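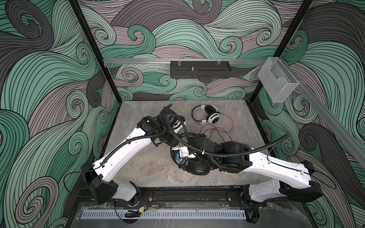
I have worked in the returns department at Grandura for long enough to remember when the whole job was a trestle table, a roll of tape and a kettle, so I suppose I'm the right age to be grumpy about robots. I'm not, as it happens, or only a little before lunch. The bench has two arms on it, reaching in from the front corners, and on a headset day like this one, with the orange-red cable lying about in loops, I find I'm watching them the way I used to watch new starters – willing them on, really, and sitting on my hands. Returns come in by the crate from Rizzi and Irkik, 166 in the last lot, and every single one used to go through somebody's fingers.

My own day has changed more than I thought it would when the letter came round in May. I stand less, which my knees are very pleased about, and I write a great deal more (there is a form for everything now, and I have views on the form). What I do miss is the chatter, because nine of us round a table will talk about anything at all, and two of us at a bench mostly talk about the bench.
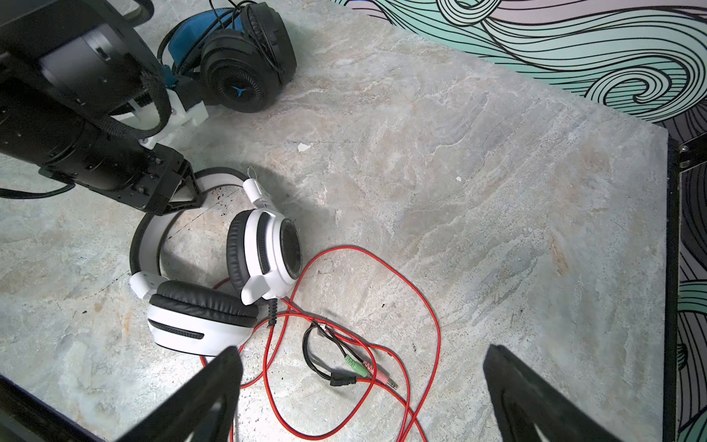

Cables are where I still feel useful, if I'm allowed to boast. Anybody can learn to pick up a box, but a long braided lead has a mind of its own, and when it's spread in wide red coils with a little splitter in the middle, green, pink and black plugs lying close together at the end of it, I know from years of doing it which bit I'd lift first. The people from Dendier have started asking me things like that, and writing down the answers, and I go home rather proud. I've asked whether the training hours will count towards our grading, and I'm told we'll hear after the summer break.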